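How to Write Rules for a Simulated Arm Before You Let It Near a Real One
Worutska Workshop Notes, updated 9/26/21

A simulated robot can put its elbow through a table and nobody fills out a form. It's the best thing about simulation, and it teaches terrible manners. We keep a house rulebook for our tabletop tasks and run it in simulation exactly as we would on the floor. You can copy it.

Step 1. Write down the task in one sentence.
"Pick up the black bar and put it in the bowl" is a task. "Tidy the table" is a wish. If two people read your sentence and picture different endings, rewrite it.

Step 2. Name every object once.
We had one container that was a bowl in the scene file, a bin in the task sheet and a "dish thing" in the review notes. Pick a word. Put it in the sheet. Defend it.

Step 3. List what the arm may touch.
Everything else on the table is off limits, including the statue. Brushing it is a fault, even if it stays standing and the rest of the run was lovely.

Step 4. Set your limits before the first run.
Speed, reach, grip force and a keep-out height over the tabletop all go in the Cleker settings file. Use the numbers you'd accept with a person in the room. If you find yourself typing 1000 into a field to make a warning go away, step back from the keyboard.

Step 5. Check more than one view.
A grasp that looks perfect from across the room can look very different up close. Go through the views before you sign anything.

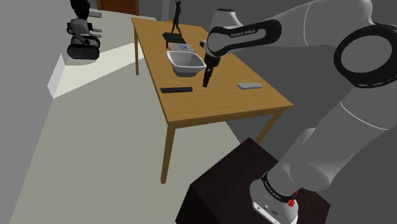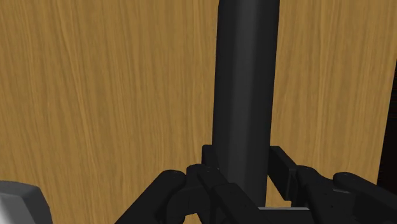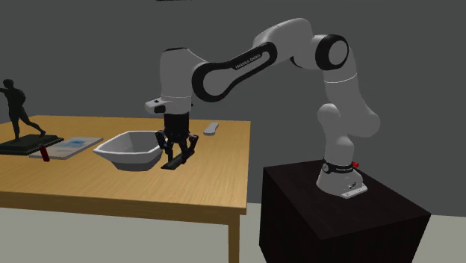 Tabletop task in simulation. The second view is the close one, at the fingers.

Step 6. Decide what counts as a grasp.
Ours: both finger pads on the object, and the object clear of the table for 2 seconds. Fingers standing politely on either side of it don't count. You'd be surprised how many runs are passed on politeness.

Step 7. Log the stop as well as the start.
Every run gets a number, a reason for ending and the initials of whoever ended it. "Ended" is not a reason. Run 2537 in our Suvarna log says "got weird," and we still bring it up at reviews.

Step 8. Keep the bad runs.
Disk space is cheap. Mark them as failed, leave them where they are and don't rename the folder "old."

Step 9. Have someone else review.
We ask for 4 clean runs in a row, looked at by a person who didn't set up the scene. The person who built it will forgive it anything.

If you change an object, a limit or a camera, go back to Step 1. Yes, even for a small change. The sheet we print from is filed under Stesov, in the same folder as the settings file.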